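Cleaning up handheld gripper demos before you train on them

I put off writing this one up for ages, but I've had the same question in my inbox since May, so let's go! It's the filtering routine I use on two-handed demonstrations before they go anywhere near a policy. My set is called Suvum, and it started at 3,948 episodes.

First, run the marker tracking over every episode and save the pose of each gripper separately (I learned that the hard way, after merging left and right into one file and losing a Monday to it).

Next, throw out any episode where either cube drops out for more than 10 frames in a row. Shorter gaps I just interpolate. Shiny objects deserve a second look by eye, as glare can play havoc with the colour balance.

Then trim the dead time at the start. I cut back to 30 frames before the first gripper movement.

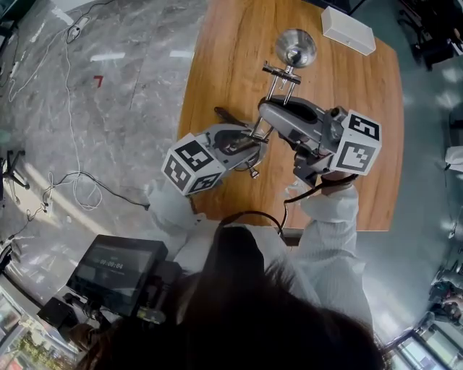 Both grippers in on the polished metal piece, timer at 00:00:04.

After all that I had 2,283 episodes left. It stings a bit, but my policy trained on the smaller set was noticeably steadier on the two-handed grasps. Keep the rejects in their own folder, you'll want them when you fiddle with the thresholds later.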